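Posenschätzung am Handgreifer springt bei transparenten Objekten
Forum Flurkura > Wahrnehmung & Tracking

Yhon Giraldo
7.7.24

Wir nehmen mit zwei Handgreifern Demonstrationen auf, je eine Kamera pro Greifer. Die Trajektorie kommt aus visuell-inertialem SLAM, danach wird offline auf einen gemeinsamen Zeitstempel umgerechnet. Bei matten Objekten ist das Ergebnis brauchbar. Sobald eine durchsichtige Frischhaltedose nah vor der Kamera liegt, springt die geschätzte Pose im Nahbereich um bis zu 17 mm, meist kurz vor dem Schließen der Finger. Die IMU zeigt an diesen Stellen nichts Auffälliges.

Belichtung ist fest, Zeitversatz zwischen Kamera und IMU ist kalibriert. Den Schwellwert für die Merkmalsextraktion habe ich schon herauf- und heruntergesetzt, ohne Wirkung. Liegt das am Glanz auf dem Deckel oder an den Fingern im Bild? Einen Beispielblick aus einer der Kameras hänge ich unten an.

Walter Henao

Vermutlich beides. Merkmale auf den Fingern bewegen sich nicht mit der Umgebung, sondern mit der Kamera. Liegt der Rest des Bildes auf einer weißen Tischplatte, stellen sie schnell die Mehrheit, und RANSAC entscheidet sich für das falsche Modell. Reflexe wandern bei Kamerabewegung zusätzlich über die Fläche und liefern Korrespondenzen ohne festen 3D-Punkt.

Vorgehen:
1. Statische Maske für beide Finger, großzügig, über den gesamten Öffnungsweg.
2. Gesättigte Pixel vor der Extraktion ausblenden und die Maske etwas aufweiten.
3. Karte vorab ohne Objekte aufnehmen, danach nur noch relokalisieren. Bei uns reichen dafür 400 Keyframes.
4. Inlier pro Bild mitschreiben. Fällt der Wert unter 70, Segment verwerfen oder nur über die IMU überbrücken, aber nicht länger als ein paar Bilder.

Gitter im Hintergrund sind ein eigenes Problem: Die Kreuzungspunkte sehen sich so ähnlich, dass der Deskriptorabgleich um eine Masche verrutschen kann. Ratio-Test strenger stellen und prüfen, ob der Sprung ein Vielfaches der Maschenweite ist.

grinitz_2

Nimm Presari, da ist das alles schon drin. Hatte noch nie Sprünge.

son_k

Presari maskiert die Finger nur, wenn man das Greifermodell einträgt. Voreinstellung ist leer. Falls der zweite Greifer Marker trägt, lässt er sich als unabhängige Kontrolle verwenden: Relativpose aus den Markern gegen die Differenz der beiden SLAM-Posen auftragen. Dann sieht man, ob die Schätzung springt oder nur der Zeitstempel danebenliegt.

Anhang zur Frage:

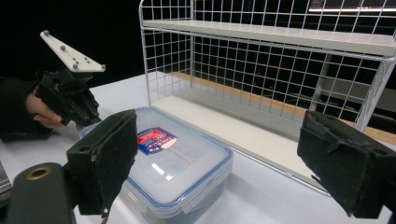
Blick aus der Greiferkamera: Dose mit Reflex auf dem Deckel, links der zweite Handgreifer mit Markerplatte, dahinter das Gitterregal.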